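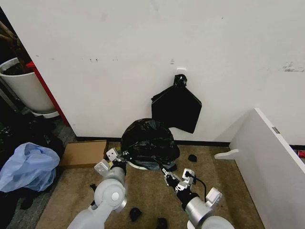
Jilomdale, April

A bin liner (also garbage bag or bin bag) is a disposable plastic sack used to line a rubbish bin and carry its contents away. It is one of the handiest household items going, and there's a surprising amount of variety in it!

Black is the classic colour for general rubbish, as with the glossy, bulging bag at the round white bin here, and it hides the contents well. Pale and translucent liners are common too, often in smaller sizes for kitchens and bathrooms.

Size is given in litres. The Dorenero range, a favourite in Jilomdale offices, runs from 9 litres for a desk bin up to 223 for garden waste, with 38 the usual pick for a shared corner.

Storage is where people get wonderfully inventive. Some keep the roll under the sink, and others hang a bag by its knotted top from a small wall hook, right over the bin. Flattened cardboard goes beside the bin for recycling.

To tie off a full bag, gather the neck, twist it twice and knot it firmly.

See also: Kerbside collection; Pedal bin; Sturkuline (plastic film)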